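Fermenting dosa batter in stainless – metal taint or not?
Forum: Batters, Doughs and Ferments
November 2020

mallee_grinder
I've been making idli and dosa batter weekly in a glazed crock. The crock cracked, so the last few batches have gone into stainless, and I'm getting a faint metallic note in the idli. Less obvious in dosa, presumably masked by browning.

Current method: parboiled rice and whole urad at 3:1 by volume, soaked separately, wet ground in an Anora tabletop grinder, combined by hand with non-iodised salt, lidded loosely and left overnight at 31 degrees in the oven with the light on. Rise is normal. Colour is normal. Smell is normal until steamed.

Has anyone isolated this to the vessel? Stainless for reference, looking down into it:

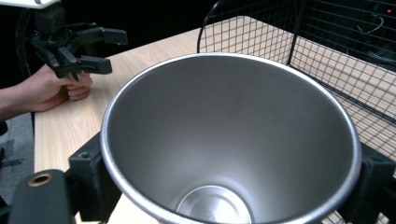 Reply 1 – tidewrack
Unlikely to be the vessel if it's food grade. Dosa batter finishes at a pH in the low fours, which 304 tolerates overnight without measurable trouble. I would look at the idli plates first. If they're aluminium, you are steaming an acidic batter directly against bare metal, and that gives exactly the flavour you describe. It also explains why the dosa is less affected.

Reply 2 – mallee_grinder
Plates are aluminium, but they're the same plates I used with the crock, and there was no taint then. The vessel is the only variable.

Reply 3 – sourline
It isn't the only variable. You moved from thick ceramic to thin metal. Ceramic holds heat and damps the oven's swings, while stainless follows the air temperature closely. With an oven light running all night you could be well over 31 by morning, depending on where the thermometer sits. An overheated batter goes sharper, and a sharper batter attacks the aluminium plates harder. Same plates, different acid load.

Measure the batter itself, not the air, at the start and end of the ferment.

Reply 4 – pot_and_kettle
Disagree with tidewrack on grade. "Food grade" is printed on a lot of things. Cheap 200-series stainless replaces part of the nickel with manganese and has poorer corrosion resistance, and salt plus acid for ten or twelve hours is not a gentle combination. I had pitting in a Clirnano mixing bowl along the salt line within a year. No taint that I noticed, but the surface was plainly not inert.

A magnet won't separate 201 from 304, before someone suggests it. You need a spot test or a receipt you trust.

Reply 5 – tidewrack
Pitting from undissolved salt sitting against the wall is a separate mechanism. Dissolve the salt in a little of the soaking water before it goes in and the problem disappears. I've run Leitão bowls for years on that basis with no marks at all.

Reply 6 – sourline
Suggest a proper split test, as this will otherwise go around in circles. One grind, one batter, three vessels:

1. Stainless, as you are doing now.
2. Glass jar, same fill level.
3. Glass jar, with the salt left out until morning.

Use 300 mL of batter in each. Anything smaller dries at the surface and anything larger needs more plates than most people own. Keep them on the same shelf. Steam a few spoonfuls of each in ceramic ramekins and the rest on your usual plates. If the ramekin idli are clean across all three, it's the plates.

For the stainless sample a tumbler is adequate:

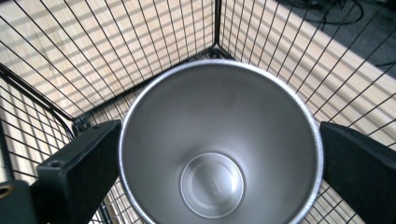
Stainless tumbler, tapered, viewed from above.

Watch the headspace. A good urad will nearly double, so fill to less than half.

Reply 7 – pot_and_kettle
A tumbler has a different ratio of wall area to batter than his usual pot. If there is leaching, the small vessel will exaggerate it.

Reply 8 – sourline
Yes, and that helps here. If the worst-case ratio shows nothing, the larger pot can be ruled out.

Reply 9 – eleven_idlis
Separate point. Check the grinder. On older wet grinders the drum wears where the scraper rides and you get fine grey residue in the urad. I had to replace the scraper on a Resier unit for this reason. Wipe the drum with a white paper towel after a run and look at it.

Reply 10 – mallee_grinder
Ran the split test over the weekend. Paper towel first: clean, so the grinder is excluded.

Batter temperature was 31 at the start. By morning all three samples were warmer than I want, and the stainless was the warmest. I've since moved the thermometer, as it was on the lower rack well away from the light. 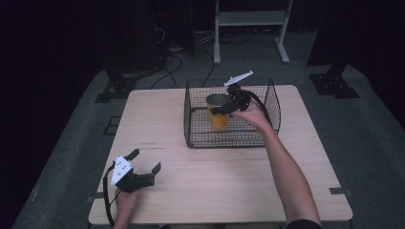
Ramekin results: no metallic note in any of the three. The unsalted jar rose faster and was flatter in flavour, which I'd expect. On the aluminium plates, all three had the note, the stainless sample slightly more than the others. It was also the sourest by taste. I don't have a pH meter.

So the plates are implicated, and sourline's heat explanation fits. I can't exclude a small contribution from the metal.

Reply 11 – tidewrack
As per reply 1. Oil the plates or line them with damp muslin. Muslin is better, and the idli release cleanly if you sprinkle water on the back.

Reply 12 – pot_and_kettle
One night in one tumbler doesn't clear the pot. Pitting takes months. I'd still use glass or ceramic for anything salted.

Reply 13 – sourline
Try switching the oven light off after the first 90 minutes. With the door shut, a full pot should coast through to morning. Report the finishing temperature if you do.

Reply 14 – mallee_grinder
Will do. Next grind is Friday. Stainless stainless-steel idli plates are also on order, so the muslin can wait.

Reply 15 – eleven_idlis
Grease those well. They stick far worse than aluminium.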